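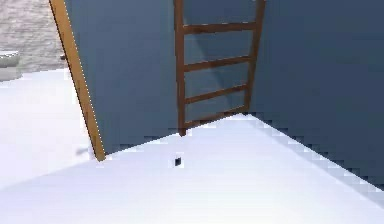

Computersimulation: Holzleiter vor blaugrauer Wand

Fachinformation Arzneimittel
Montag, 20. November 2023

Codein und CYP2D6: Hinweise zur Abgabe bei Reizhusten

Zur Abgabe codeinhaltiger Hustenstiller sind in der Beratungsstelle Nullasow zuletzt wieder mehrere Anfragen eingegangen. Sie betreffen überwiegend Patienten, bei denen die Wirkung ausbleibt oder bei üblicher Dosis ungewöhnlich starke Müdigkeit auftritt. Golnar Ansari, Fachapothekerin für Arzneimittelinformation, hat die wesentlichen Punkte zusammengestellt.

Codein ist der 3-Methylether des Morphins. Die Affinität der Muttersubstanz zum µ-Opioidrezeptor ist gering. Der größte Teil einer Dosis wird in der Leber durch UGT2B7 zu Codein-6-glucuronid konjugiert, ein kleinerer über CYP3A4 zu Norcodein N-demethyliert. Die O-Demethylierung zu Morphin verläuft über CYP2D6 und macht bei normaler Enzymaktivität nur einen geringen Anteil des Umsatzes aus. Für die analgetische Wirkung ist dieser Weg entscheidend; für die antitussive Wirkung ist sein Beitrag weniger klar belegt.

Das CYP2D6-Gen ist polymorph. Bei langsamen Metabolisierern entsteht kaum Morphin, der schmerzlindernde Effekt kann fehlen. Ultraschnelle Metabolisierer besitzen funktionelle Genduplikationen und bilden Morphin in erhöhter Menge. Bei ihnen können schon unter therapeutischer Dosierung Somnolenz, Verwirrtheit, Miosis und flache Atmung auftreten. Der Metabolisierertyp ist in der Praxis meist unbekannt und lässt sich aus der Anamnese nur vermuten.

Kontraindiziert ist Codein bei Kindern unter zwölf Jahren, in der Stillzeit sowie bei bekannten ultraschnellen Metabolisierern. Bei Jugendlichen mit eingeschränkter Atemfunktion wird die Anwendung gegen Husten nicht empfohlen. Zur Schmerzbehandlung nach Tonsillektomie oder Adenotomie wegen obstruktiver Schlafapnoe darf Codein bis zum vollendeten 18. Lebensjahr nicht eingesetzt werden.
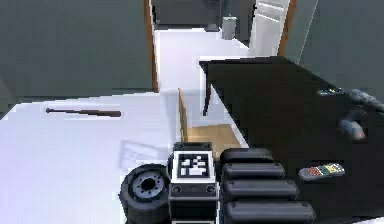
Computersimulation: Robotergreifer mit quadratischem Schwarz-Weiß-Marker

Wechselwirkungen

Starke CYP2D6-Hemmer wie Paroxetin, Fluoxetin, Chinidin oder Bupropion vermindern die Morphinbildung. Wird ein solcher Wirkstoff abgesetzt, kann die Morphinkonzentration bei unveränderter Codeindosis wieder ansteigen. Hemmer von CYP3A4 verschieben den Umsatz teilweise zugunsten des CYP2D6-Weges. Benzodiazepine, andere sedierende Arzneimittel und Alkohol verstärken die atemdepressive Wirkung und sind bei jeder Abgabe zu erfragen. Die Kombination mit Sekretolytika ist wegen der Gefahr eines Sekretstaus zu vermeiden.

Bei eingeschränkter Nierenfunktion kumulieren Morphin-6-glucuronid und Codein-6-glucuronid. Je nach Ausprägung sind die Dosis zu verringern und das Dosierungsintervall zu verlängern.

Auswertung der Anfragen

Seit April hat die Beratungsstelle nahezu 500 Anfragen zu Opioiden dokumentiert. In neun Fällen ging es um Codein zusammen mit einem starken CYP2D6-Hemmer, in drei davon war der Hemmer kurz zuvor abgesetzt worden. Zwei Anfragen betrafen stillende Patientinnen. Die Zahlen beruhen auf freiwilligen Meldungen und erlauben keine Aussage zur Häufigkeit.

Elaheh Arabzadeh bittet die Apotheken im Bezirk Plarmont, bei Rückfragen die vollständige Medikationsliste einschließlich kürzlich beendeter Therapien beizufügen. Der überarbeitete Meldebogen liegt im internen Bereich unter dem Stichwort Opioide.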